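Sernow Residents' Help Exchange
Household and Community Matters > Sorting, Storage and Donations

How should a small lending library of household goods sort returned items?

Posted by Flanileo

Our building association at Trendemden operates a lending room from which residents may borrow kitchen goods, hand tools, extension cords and similar articles. The room was established in 1993 and holds 285 registered items. Returns are accepted in the evening, between 6 and 8 p.m., and are placed on a single table near the door until the following morning.

The present arrangement is no longer satisfactory. Items that need cleaning are being shelved with items that do not, small parts become separated from the appliances to which they belong, and on 3 occasions since June a borrower has received an incomplete set. The association wishes to adopt a written procedure before the winter period, when borrowing increases. We would be grateful for guidance on the following: whether returns should be sorted by type or by condition, whether the borrower or the person on duty should do the sorting, and what form of record is adequate. Funds are limited and a computer system is not under consideration at this time.

Posted by Seixas Lending Room

We have managed a comparable service for a number of years and can describe the procedure in use here. It is our recommendation that returns be sorted by condition first and by type only at the point of shelving. Sorting by type at the door appears efficient, but it requires the person on duty to know the whole collection, and a new person will not.

Four conditions are sufficient for our purposes: ready to shelve, to be cleaned, incomplete, and to be repaired. Each has its own open bin, and the bins remain in the same position at all times. The person on duty inspects every item in the presence of the borrower. This takes a little longer at the counter, and during the first weeks there were complaints about the line. The complaints ceased once the opening period was extended by half an hour.

With regard to small parts, each article that has removable pieces should carry a tag stating how many pieces belong to it. A food processor, for instance, is tagged with the number of blades and discs, and the tag is tied to the body of the machine. Parts that arrive alone are placed in a shallow tray and kept for one full borrowing period - in our case 32 days - before any decision is made about them.
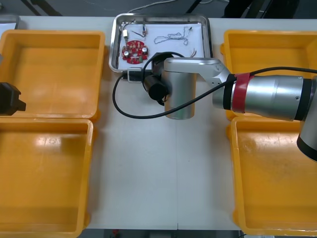
The record may be kept in a bound notebook. We enter the item number, the condition in which it was returned and the initials of the person on duty. Loose sheets should be avoided, as they were tried here and several were mislaid. At the close of each month the entries marked incomplete are copied to a fresh page so that they are not overlooked.

One further point concerns cleaning. Kitchen goods should not share a bin with tools under any circumstances, even where both are waiting to be cleaned. If space permits, a separate covered box for oily or dusty tools may be kept under the table. Knives and other sharp articles should be handed over directly and stored in a sleeve.

Posted by Member, Upper Trendemden

Just use labels. We put colored tape on everything and it has been fine.

Posted by Sernow Tenants' Forum

The preceding advice on sorting by condition is sound, and we would adopt it with one reservation. Inspection in the presence of the borrower can lead to disagreement, particularly over scratches and ordinary wear. The lending terms should state plainly that normal wear is accepted and that only missing parts and faults affecting use are recorded. A copy of the terms ought to be displayed at the counter.

Colored tape is useful for marking the shelf to which an item belongs. It does not indicate whether the item is complete, and it tends to come off articles that are washed often. Engraved or painted numbers have lasted better in our own collection.

As to electrical goods, we hold all of them back until a competent person has looked over the cord and plug. Borrowers are informed of this when they reserve, and the next loan is not scheduled for the day after a return.

Posted by Flanileo

The association thanks all contributors. The four conditions and the bound notebook will be proposed at the next residents' meeting. Could Seixas Lending Room kindly advise whether the tags are paper or plastic?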